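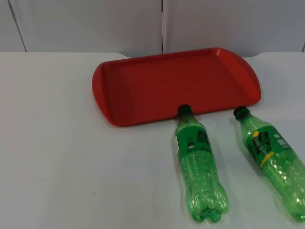
June, shop notebook. Nigatu figure, second hip.

In at 8:15. Pulled the new hips out of the mold first thing. Left one clean, right one has a bubble right on the ball where it takes all the load. Same corner as last time. Going to add a vent there and stop pretending it's the mixing.

Fit the left hip to the old torso. Kick to the front is good, nearly level. Kick to the side stops early, skirt armor hits the thigh. Abrehet wants the split pose on the back of the box so the skirt has to move or be soft. Tried a soft skirt from the leftover cape batch. Looks great hanging, looks like a wet leaf when she sits. Needs to be thicker at the belt and thin at the hem. Redraw tonight.

Head swap

Three heads for the Dulora release: masked, unmasked, and the battle damage one with the cracked horn. Masked and unmasked pop on and off fine. Cracked horn head is too tight, I took a curl of plastic off the neck peg getting it back off. Same peg, same socket on the drawing, so it's the print. Measured the socket, it's small. Paint inside? Found primer in there. Cleaned it out with a drill bit by hand, goes on like the others now. NOTE: mask the sockets before primer. I wrote this same note in the spring and didn't read it.

Marianna has the horn paint at last. Bone color with a brown wash, not the yellow. The yellow looked like a banana in every light. She did one in the yellow anyway to send to Dulora so they can see for themselfs why we changed it.

Joint cycling

Ran the left knee by hand while on the phone with Hevetti. 600 bends. Still holds the leg out straight with the big boot on. Ankle is another story, went floppy at 123 and I stopped. The ankle ball is smooth and so is the socket. Try roughing up the ball, try the clear polish trick on the socket, one ankle each way so we can compare. Label them this time!!

Wrist pegs: the sword hand wrist snapped. Clean break at the base of the peg, white stress mark all the way round. I was turning it cold first thing in the morning and not being gentle, but a kid is not gentle either. Peg needs a fillet at the base and maybe the softer plastic. Ask Hevetti if wrist can go on the same tree as the cape clip, that's already the soft stuff.

Hevetti call

- First run is 2,000 if Dulora signs off on the head set. They won't quote the smaller run again.
- They want the sword as one piece. I want the blade separate so it can be clear blue. Split the diffrence: one piece handle and guard, blade glues in at their end. They are pricing it.
- Eye printing: pad print only, no hand paint on the run. Marianna is simplifying the eyes, loses the little second highlight. She is not happy about it.
- Belt pouches molded on. Fine. Never liked them loose.
- Chest emblem needs a flat spot to print on. Ours is curved. Have to fix the sculpt, half a day.
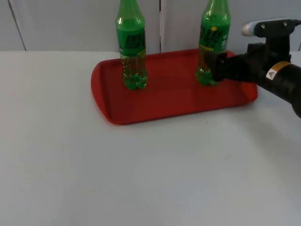

- Final art for the box due before they cut steel. Told them yes. Haven't asked Abrehet yet.

The Ornstead thing

Abrehet brought in the Ornstead knight for size. He's a head taller than Nigatu. In the comic they fight to a draw on the bridge for most of an issue and you can't sell that if one comes up to the other's chin. Options: bump our scale (no, molds), thicker boot soles (cheap, a bit funny looking), or a rock base for her to stand on. I like the rock. Abrehet likes the boots. Dulora will say whichever costs less, so boots probably.

Swapped hands between the two for a laugh. Our pegs fit his wrists. Knight with claws is the best looking thing on the bench. Would buy. Shoulder pads fit over too if you take his cape off.

Paint, quick

Base purple: fine. Second coat went on before lunch, dull, no pooling in the scale pattern.
Silver on the claws rubs off on the sword handle. Needs a topcoat or a darker handle.
Black line under the mask: too thick on two, okay on one. Marianna redoing.
Need more brush cleaner, down to the dregs.

Spent

Resin and the one brush came to $40. Receipt is in the drawer under the hip molds.

Next

Vent on right hip, pour again.
Skirt thick/thin version.
Two ankles, two ways, LABELED.
Fillet on wrist peg.
Flatten the chest under the emblem.
Ask Abrehet about box art, today if she's still here. (she left at 4. tomorrow then)
Send banana horn to Dulora.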